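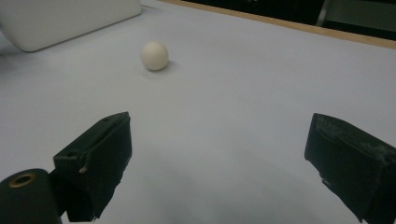
3. Tables, balls and resting places

3.1 The tables

The tables in this part of the Wimano study were already in daily use, and none was bought or altered for it. Four stood in the activity room at Drernley and two in the reading room at Wurthorpe. They had been used for meals, board games, sewing and paperwork, and their owners had no complaint about any of them being out of level. We chose them on that account. A table with a known wobble gets a folded card under one leg sooner or later, and we wanted to look at the tables that people leave alone.

All six have flat, hard tops without a cloth. Those with a pale top and a wooden edge strip came from the same local supplier, Doherty, in two separate orders. The strip matters more than we expected when planning the work. On some of the older tables it stands very slightly proud of the surface, enough to be felt with a fingernail, and a light ball that reaches it slowly will stop against it. On others it has been worn or sanded flush, and the ball goes straight over. We noted the state of the strip on each side of each table before any balls were put down.

Tables were left in their usual positions, with their usual legs on their usual patch of floor. The floor at Drernley is boarded and moves a little underfoot. At Wurthorpe it is solid. Where a table had to be moved for cleaning, its feet were marked with tape first and it was put back on the marks.

3.2 The balls

We used plain white balls, 40 mm across, with a matt surface and no visible seam. A heavier ball was tried early on and dropped. It settled well but hid the small slopes we were interested in, and it was loud enough on the hard tops to annoy people in the next room. A lighter ball answers to a very small tilt, and also to a draught, a knock or a crumb. We accepted this and tried to keep the draughts, knocks and crumbs to a minimum.

Before each session the balls were wiped with a dry cloth, and the tops were wiped with a damp one and left until no smears could be seen. Polish was not used. One table at Drernley had been polished shortly before the first visit, and it was left out until our return in September, by which time its surface felt the same to the hand as the others.

White balls on pale tops are not easy to see from across a room. We considered marking them with a pen but found that even a small inked patch could be felt, and we did not want to add anything to the surface. Observers stood close to the table and looked for the ball's shadow as much as for the ball. The soft shadow in Figure 2 lies directly beneath the ball and slightly to its right, and it was this contact between ball and shadow that observers were asked to check before writing down a position. Light came from whatever side the room allowed, so the shadow fell differently from one table to the next.

Figure 2. A small white ball resting on a pale tabletop with a light-brown wooden edge strip. The large white object with rounded corners is farther back, to the left.

3.3 Putting the ball down

Each trial began with the ball held lightly against the surface at a marked starting point and then let go without a push. This is harder than it sounds. People tend to roll the ball very slightly under the fingers as they open them, and the direction of that roll is much the same every time for the same person. To spread the effect, the person letting go changed sides of the table between trials. Starting points were set out on a thin card template which was lifted away once the place had been found, so no pencil marks were left on the tops.

The ball was then watched until it had been still for a slow count of six. If it moved off during the count, the count started again from wherever it next stopped. A trial ended when the count was completed or when the ball left the table. We recorded the resting place by its distance from the two nearest edges, using a steel rule laid flat and brought up gently from behind. Early attempts with a tape measure disturbed the ball too often, as the hooked end tended to jump when the tape was let out.

Other things on the table were treated as part of the table if they normally lived there. Boxes, cases and the like stayed where they were, and a ball that came to rest against one was recorded as stopped by an object. Loose papers, cups and cutlery were taken away.

3.4 What was recorded

There were 111 trials in all. In 28 of them the ball left the table, nearly always across a flush strip and nearly always on the same side for a given table. These trials were kept in the analysis with the side noted, though they give no resting place. Trials spoiled by a knock, a door or a sneeze were repeated at once from the same starting point and only the repeat was counted.

For the remaining trials we kept three kinds of result apart: balls that stopped on open surface, balls that stopped against a raised strip, and balls that stopped against an object. Only the first kind says much about the surface itself. A ball held by a strip tells us the direction of the slope but very little about its size, and a ball held by a box may tell us mainly where the box was.

We did not measure the tops with a level until all the trials on that table were finished. Observers would otherwise have known which way to expect the ball to go, and a slow ball close to stopping leaves some room for judgement. The level readings are compared with the resting places in Section 4.

One point of handling should be mentioned for anyone wishing to repeat the work. Balls left overnight in a cold cupboard at Wurthorpe behaved oddly for the first few trials of the morning – they stuck, then moved off late – and we took this for a trace of moisture on the surface. After that they were kept in an open dish in the room where they would be used.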